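### 3.2 Collecting the folding demonstrations

We wanted shirts handled the way people handle them at home, so most of our teaching happened on beds.
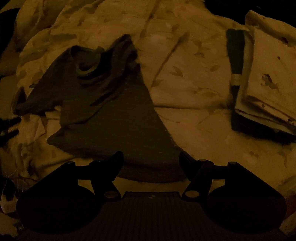 I went into this thinking remote control would do the heavy lifting. We already had the Prostumness rig, it logs joint angles cleanly, and I'd spent most of October getting comfortable with it. But a T-shirt is a miserable thing to fold through a joystick! You can't feel the hem slide, so you grab too deep and pick up the sheet as well. After 220 remote demonstrations I was tired and grumpy, and the folds looked it.

So we switched to the hand-held gripper for the second round and collected 485 more (Figure 3 shows a dark gray shirt on a printed sheet, with the jaws open near the hem). The difference in pace was huge – I could get through a whole attempt before the remote setup had finished homing. We told everyone to start with the shirt crumpled, to leave the bedding as they found it, and to redo nothing. Bad grasps stayed in the set, marked as such.

Llewellyn, our labeling tool, split each recording into reach, pinch, lift and lay. It struggled with dark fabric in dim rooms, and I ended up fixing almost 300 of those boundaries by hand (a long week, with a lot of tea). We then trained one Wivo policy per source, plus a third on the mix, using 5 random seeds each.

**Figure 3.** Hand-held gripper over a crumpled T-shirt on a bed, jaws open, with a folded light-colored cloth to the right.

Both sources share the same action format, described in Section 3.3.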